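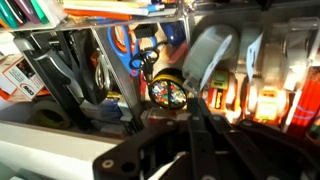

I have never trusted clear desk organizers. The pitch is that if you can see everything you own, you'll put it back where it goes, and I've read that claim on enough product pages to want some evidence. So after the Grovham catalog showed up in March promising I'd "reclaim 12 minutes a day," I decided to look hard at an acrylic one that was already full. What I saw was a lot of stuff, very clearly. There's tape in several dispensers, and a roll of masking tape lying on its side down at the bottom. Two pairs of scissors are hanging up, blue and orange handles on one and black on the other, and I'll admit that's a decent way to keep scissors. The push pins have their own round container, so no complaints there either.

But who needs that many tape dispensers within arm's reach? I have one. It runs out maybe twice a year and I walk to the closet.

My problem with see-through storage is that it makes keeping too much look like a system. Put the same pile in a drawer and you'd call it a junk drawer. Put it in acrylic and somebody wants to sell you a second tier. Prutus has a "starter" set with 100 label stickers in it. I don't have 100 categories of anything. I have pens, things that cut, things that stick, and paper.

The paper is where I'd give a little ground. Folders standing up on a shelf are easier to grab than folders in a stack, and I've had mine upright in a cheap metal rack for years. It was made by Flerkden, it wobbles, and it's fine.

On Saturday I emptied my own desk into a shoebox to see what I'd go back for. By dinner I'd pulled out one pen, the scissors and the stapler. The shoebox is still on the floor and I haven't bought anything to put it in.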